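Oficina Pîrvu reabre inscrições para o programa de jogos e materiais de mesa

Mar 21, 2021

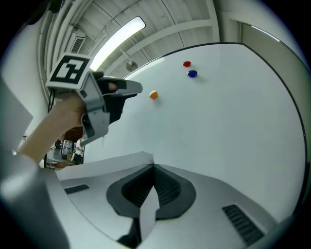 A Associação Cultural Govano informa que se encontram abertas as inscrições para o segundo ciclo da Oficina Pîrvu, dedicado aos jogos de mesa com peças pequenas e à sua utilização em contexto escolar e familiar. O programa decorre nas instalações da associação, na sala do piso térreo, e destina-se a educadores, professores do primeiro ciclo, técnicos de animação e encarregados de educação.

O primeiro ciclo reuniu 217 participantes, distribuídos por várias turmas, e incidiu sobretudo sobre jogos de encaixe e de construção. O ciclo que agora se anuncia ocupa-se dos jogos de cor e posição, nos quais poucas peças arredondadas, de cores distintas, são dispostas sobre uma superfície lisa e clara. O vermelho, o azul e o laranja foram as cores adotadas para os exercícios iniciais. As restantes serão introduzidas em sessões posteriores, de acordo com o plano de trabalhos aprovado pela direção.

Segundo Rui Salgado, coordenador pedagógico da oficina, a redução do número de peças foi uma das principais alterações decididas após a avaliação do ciclo anterior. «Verificámos que os grupos trabalhavam melhor com a mesa quase livre. Quando há muito material disponível, a atenção dispersa-se e os participantes passam mais tempo a separar peças do que a jogar», afirmou. O coordenador acrescentou que a distância entre as peças passou também a constar das fichas de atividade, por ter influência direta no grau de dificuldade de cada exercício.

As sessões têm início com a colocação das peças na mesa, em disposição simples. Segue-se a descrição oral das posições, com recurso a termos como «mais perto», «mais longe», «à frente» e «atrás», e a reprodução da mesma disposição por outro participante, a partir apenas do que ouviu. Numa fase mais adiantada, a ordem das cores é alterada e o grupo deve identificar a mudança. Cada exercício é registado em ficha própria, que fica na posse do participante no final do ciclo.

O acervo da oficina conta atualmente com 1.771 peças, inventariadas e guardadas em caixas com tampa, por tipo de jogo. Parte deste material resulta da doação efetuada pela Drodetti, empresa de artigos para o lar que encerrou a sua loja na localidade e cedeu à associação diversos conjuntos de jogos e duas estantes. A lista completa pode ser consultada na secretaria, durante o horário de atendimento. As escolas que pretendam requisitar conjuntos para utilização nas suas instalações devem apresentar pedido por escrito, com indicação do número de turmas envolvidas e do período pretendido. Os conjuntos requisitados são conferidos à saída e no momento da devolução.

O ciclo compreende 19 sessões e termina em agosto, com um encontro aberto às famílias. As turmas são de dimensão reduzida, com 2 participantes por mesa, e o preenchimento das vagas respeita a ordem de entrada das inscrições. Têm prioridade os candidatos que ficaram em lista de espera no ciclo anterior e que confirmem por escrito a manutenção do interesse. A frequência é gratuita para os associados com a quota regularizada. Os não associados devem informar-se junto da secretaria sobre o valor da inscrição e as modalidades de pagamento.

No que respeita à utilização da sala, a direção recorda que as mesas devem ser deixadas livres e limpas no final de cada sessão, e que não é permitido o consumo de alimentos ou bebidas junto do material. As peças danificadas devem ser entregues ao formador, com indicação do conjunto a que pertencem, para efeitos de substituição e atualização do inventário. Dada a reduzida dimensão de algumas peças, a presença de crianças com menos de três anos na sala só é autorizada durante o encontro final e sempre na companhia de um adulto responsável.

A documentação de apoio foi revista pela equipa da oficina e reunida num caderno intitulado «Breton», que inclui as fichas de atividade, um glossário de termos de posição e sugestões para a adaptação dos exercícios a crianças com dificuldades de visão das cores. O caderno será entregue na primeira sessão. Os participantes do ciclo anterior podem levantar um exemplar na secretaria, mediante apresentação do comprovativo de frequência.

As inscrições são efetuadas presencialmente ou por correio eletrónico, através do formulário disponível na secretaria, devendo ser acompanhadas de cópia do cartão de associado, quando aplicável. A confirmação da vaga é comunicada a cada candidato por escrito, com indicação da turma e do horário atribuídos. Em caso de desistência, solicita-se que a mesma seja comunicada antes do início das sessões, de modo a permitir a chamada dos candidatos em lista de espera.

A emissão de certificado depende da presença em, pelo menos, dois terços das sessões. Os pedidos de mudança de turma são analisados pela coordenação e apenas podem ser aceites quando existam vagas no horário pretendido.

Associação Cultural Govano
Secretaria da Oficina Pîrvu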